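Two-armed build takes shape at the Mulletley shared workshop

Posted Apr 6, 2025, in Workshop News

If you have walked through the Mulletley workshop lately and wondered why there are so many coffee cups about, the members of the Wasard build would like you to know that they are not all drinking that much coffee (although a couple of them do come close). The cups are for the robot, or more exactly for the job the group has settled on for this spring, which is getting two arms to load and unload a cardboard drink carrier without crushing anything or knocking it off the table.

Wasard started last June as a loose idea between a few members who had all, at one time or another, tried to make a small arm at home and run out of room, patience or kitchen table. The workshop had the floor space and the power outlets, and it also had a good number of people who like to stand nearby and offer suggestions. By winter the group had a proper pair of arms working over one table, with a gripper on each, and a long list of small things that needed fixing before anybody would trust it near a full cup.

Most of those small things have been cables. An arm that moves in a straight line is kind to its wiring, but one that has to reach over, turn its wrist and come back again will pull on anything that is tied too short and snag on anything that is left too long. The group has rerouted the main runs 6 times by their own log, and they now leave a generous loop near the big joints, which looks a little untidy but has held up well through a month of evenings.

The grippers took nearly as long. Paper cups turn out to be a surprisingly fussy thing to pick up – firm at the rim, soft in the middle, and slippery once a lid is on and the balance has moved up. The first set of bare black fingers tended to slide, so the group tried rubber bands, bicycle tube and a piece of shelf liner that one member had been saving for years, before they settled on the green covers that are on there now. They cost very little, they go on in a minute, and if one wears through you put on another and carry on with your evening.

The carrier is the newest part of the job. A cup standing by itself on a table can be approached from nearly any side, but a carrier has walls and a handle in the middle, and the second arm has to keep out of the way while the first one is busy. The group practices with someone standing right at the table, and between runs they go over what the cameras on the wrists were able to see, which has settled more than one friendly argument about how close a finger really came.

Trying a cup in the carrier, and the view from a wrist camera over the bare tabletop:
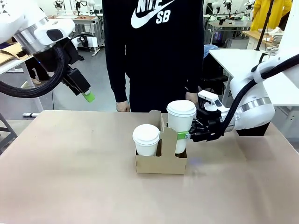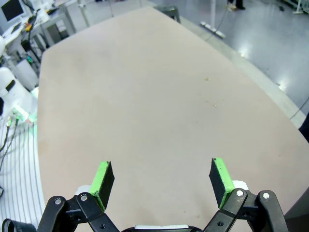 What comes next

The log now stands at 113 practice runs with the carrier, and the group would like to get to around 1,000 before they change anything big. That sounds like a great many cups, but the same ones go round and round until they get too soft to be any use, and the café on Cerkness Street has been kind enough to pass along a sleeve of spares and a stack of carriers whenever we ask.

After that the plan is to try all four slots, with the arms taking turns, and then to see how the whole thing does with water in the cups. There is a fair amount of feeling in the group about the water (some would like a tray under everything first, and some would like to get on with it), so we will report back when that has been talked through.

Build nights are open to all members, and you do not need to know a thing about robots to come along. Somebody always needs a hand with crimping, labeling or sweeping up. There is a one-time fee of $60 that goes toward fingers, fasteners and cable, and you can pay it at the front desk or put it in the box by the Lauritsen Room door. Please write "Wasard" on the envelope – last time a few of them went to the pottery kiln fund, and the potters were very nice about giving them back.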